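Artificial flowers and vases: your questions, with our doubts left in

Last revised 5 March 2021

Do artificial roses look real?
From across a room, some do. Close up, very few. We have handled plenty sold as "indistinguishable from fresh" and have yet to be fooled at arm's length. Leaves give the game away sooner than petals, so look at those first in the shop.

Are expensive stems worth the money?
Sometimes. Kaede Arai bought a dear bunch and a cheap bunch for the Hurncombe shop window in February and asked customers to pick the better one. Opinion was split. Pay more if you want stems that bend and stay bent. We wouldn't pay more for a nicer box.

Can I mix colours, or should I stick to one?
Magazines like to say three shades at most. We've never seen a good argument for it. Blue roses don't grow in anyone's garden, so if you include one, you've given up on realism anyway and may as well enjoy yourself.

Which vase should I use, clear or solid?

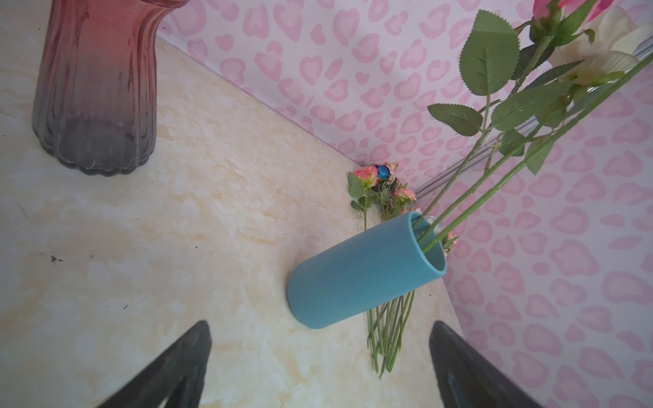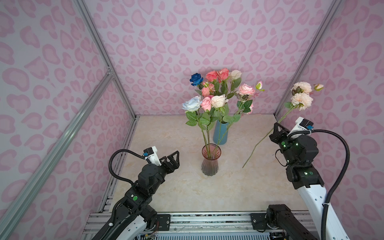

A solid vase is the safer choice for artificial stems, whatever the fashion pages say about glass. Real stems look fine behind glass, with water round them. Plastic ones look like plastic. The matt blue vase hides everything below its mouth, while the fluted glass one has to earn its keep by colour and shape. If you must have glass, tinted and ribbed is kinder than plain. Toshio Hirano disagrees with all of this and puts his in clear tumblers.

Do I need to weigh the vase down?
The usual advice is yes, always. Try it empty-handed first: arrange the stems, then nudge the table. If it wobbles, put some gravel in. A tall vase with long stems all leaning one way is the one to worry about.

Will patterned wallpaper spoil the display?
We are told a busy wall "fights" with flowers. Perhaps, if the flowers are small and pale. Big blooms in strong colours can stand up to a loud print. Hold the bunch against the wall before you believe anybody, us included.

Do "fade-proof" flowers fade?
Gebhard Brunner left a Celtatano bunch on a south-facing sill to find out. The reds went first. Keep them out of direct sun and ignore the label.

How do I clean them?
A soft dry paintbrush, or a hairdryer on its cool setting. Sprays made for the job smell nice and leave a film that collects more dust. Glass vases can be washed by hand; specks at the bottom usually need a bottle brush.

Can I return stems I have already bent?
Yes, within the month, if you have kept the receipt. We don't take back stems that have been cut.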